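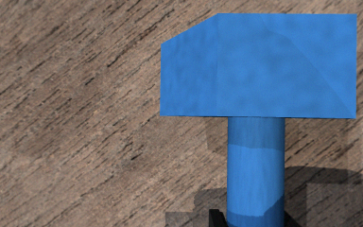

Squeaky floor over the kitchen, screws or pull it up?

Print this page | E-mail this thread

hundstead_raed
ok so upstairs hall floor squeaks like crazy, right over the kitchen. House is 1,205 sq ft, built in the 50s, oak strip over plank subfloor. Wife wants it gone before her mom comes to stay. Kitchen ceiling is plaster and I am NOT cutting it open. Been told to use those snap off screws from the top. Anybody done it on oak? Do the holes show?

godinho_a
Did my whole hall with them in February. Holes show if you get down on your knees. Nobody gets down on their knees. Fill with wax stick, done. Find the joists first tho, that's the whole job. I missed two and now have a couple holes that do nothing.

Knut Hagedorn
Would not do this on oak. Predrill or you split the strip, and then you have a split AND a squeak. Try powdered graphite or talc in the seams first, work it in with a brush, walk on it for a week. Costs nothing.

godinho_a
Talc lasts a month. Tried it. Came right back when the heat went off.

Knut Hagedorn
Lasted four years at my place. Depends on what is rubbing. Board on board, powder works. Board on nail, no.

hundstead_raed
how do I tell which

Knut Hagedorn
Have somebody walk slow while you lay there with your ear down. Nail squeak is sharp, always the same spot. Board rub is more of a groan and it moves with you.

conce_rebelo
Late 50s oak is usually nailed every 10 to 12 in. and the old nails just let go. We had the same thing on Prata street. Guy quoted us $551 to fix it, came with a box of trim screws and was out by lunch. Could of done it myself. Raed just drive trim head screws at an angle thru the tongue side and fill.

godinho_a
^ this. and do it in dry weather

Knut Hagedorn
No, do it when its humid. Boards are swelled, you fill to the right size. Dry weather you fill a gap that closes later and pushes the filler out.

godinho_a
disagree but whatever, its his floor

hundstead_raed
update. did the ear thing. mostly sharp, same three spots by the bathroom door, one groaner by the stairs. Talc on the groaner, screws on the rest. Predrilled. One split anyway, small one, glued it. Bathroom door is quiet now. Stairs still talks a little in the morning

conce_rebelo
mornings is the furnace. Live with it

Print this page | E-mail this thread

Reader comments

Asmaa B.
Same problem in a rental in Bisach, landlord says its "character". Will try the talc.

dokon_dan
What size screw did he end up useing? Thread never says.

P. L.
Put down a rug. Fixed mine in ten minutes.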